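Section 4. Game day set-up: Dridimero, Stotilell board, Clikis counter

Last updated: 27/01/2019

Read section 3 first if the board has never been paired. This part assumes the tablet and the board already know each other. Written for the main field at Sqalli Park, the back field is the same except where it says so.

Get there early. Set-up takes 20 minutes if the battery is charged, longer if not.

4.1 Power and pairing

1. Switch on the Stotilell board at the box behind the third base dugout. Wait for all the digits to light up and go out again.
2. Tablet on. Open Dridimero. Do NOT open it before the board has finished its check, it won't look for the board a second time on its own.
3. Tap Boards, then Find. Main field board is number 188. If the list shows two boards you're picking up the back field, check the number.
4. Tap Connect. Board shows two dashes on each side when it's ready.

Note: no dashes after a minute or so, go to Boards, tap Forget, start again at step 3. Don't pull the power to the board to hurry it up.

Caution: the box cover has to be closed and latched during play. Foul balls come in there.

4.2 Starting a game

1. Tap New Game. Pick the age group before anything else. Innings, run limit and pitch limit all load from the age group, and changing it later wipes the lineups.
2. Home team on the bottom. Visitors on top. The app does let you save it the wrong way around.
3. Enter both lineups. Jersey number first, then position. Last names only if you've got time.
4. Mark substitutes with the S button. Leave the batting order slot blank for them.
5. Starting pitchers: tap the name, hold until the little ball shows up next to it. Both teams.
6. Read both lineups back to the managers. Out loud. Get a yes from each.
7. Tap Lock. Then Start when the umpire calls it, not before, the game clock runs from Start.

Note: continuous batting order (whole roster bats) is a switch under Game Rules. Off by default. For the younger groups turn it on before step 3 or you'll be typing the bottom of the order twice.

4.3 Pitch count with the Clikis

The Clikis is the hand counter. One per team, two in the bag. Dridimero counts pitches too, but the Clikis is the one the umpire goes by if they don't match.

1. Hold the side button until it reads 000.
2. Click on every pitch thrown to a batter. Balls, strikes, fouls, balls in play. Everything.
3. Warmup tosses don't count. Pickoff throws don't count.
4. Pitching change: write the number down on the paper sheet, THEN reset. Other way round and it's gone.
5. Between half innings compare with the tablet. Different by one, fix it now with Edit > Pitches. Different by more than one, ask the other team's counter what they have.

Caution: the reset button sits right next to the click button. Thumb on top, keep your fingers off the side.

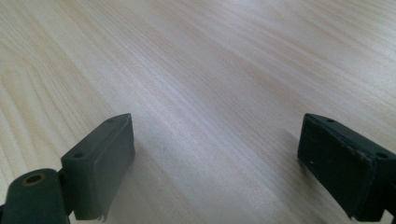
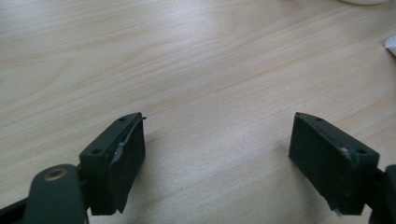
SCORING DURING PLAY

4.4 Every at bat

1. Tap the result of each pitch. Board updates with a short lag, don't tap again.
2. Ball in play: tap where it went on the diagram, then the fielders in the order they touched it. 6-4-3 is short to second to first, same as on paper.
3. Runners. The app guesses where they ended up. It guesses badly on errors and overthrows. Drag each runner to the right base before you tap Confirm.
4. Hit or error? Your call as scorer. Not the parents', not the coach's. If you can't decide tap Later and it puts a flag on the play, you have to clear all flags before you can close the game.
5. Third out: Dridimero flips the half inning by itself. If it doesnt, you missed an out. Go back through the plays with the left arrow until you find it.

Note: Undo takes back one pitch at a time and only inside the current half inning. For anything older use Edit. Edit does not change the board, so after an edit that touches the score tap Send Score once.

4.5 Dropped third strike

Gets asked every season so it has its own number.

1. Tap Strike, then K, then Dropped.
2. Batter thrown out at first: tap 2, then 3.
3. Batter safe: tap Reached. Still a strikeout for the pitcher, no out on the board.

Dropped is grayed out when first is occupied with less than two outs. Thats correct, batter is out. It's also grayed out for age groups that don't play the rule.

4.6 Delays and lost connection

Rain: tap Pause. Cover the tablet, leave the board on. Resume picks up at the same count.

Lightning: Pause, board off at the box, everybody off the field. Don't finish the at bat.

Board goes dark but tablet is fine: keep scoring. The game is on the tablet. Reconnect between innings, 4.1 from step 3, then Send Score.

Tablet dies: paper sheet and pencil in the front pocket of the bag. Enter it afterward under New Game > From Paper.

4.7 Closing the game

1. Clear flags.
2. Tap Final. Check runs, hits, errors for both sides.
3. Both managers sign on the tablet. Finger is fine.
4. Upload. Wait for the green check mark before closing the cover.
5. Both Clikis back in the bag. Board off, box latched.

Wrong score after upload can only be changed by Ylva Bakke, send her the game number and the inning. Before opening day in February she'll also reset tablet PINs.

Next: Section 5, Doubleheaders and suspended games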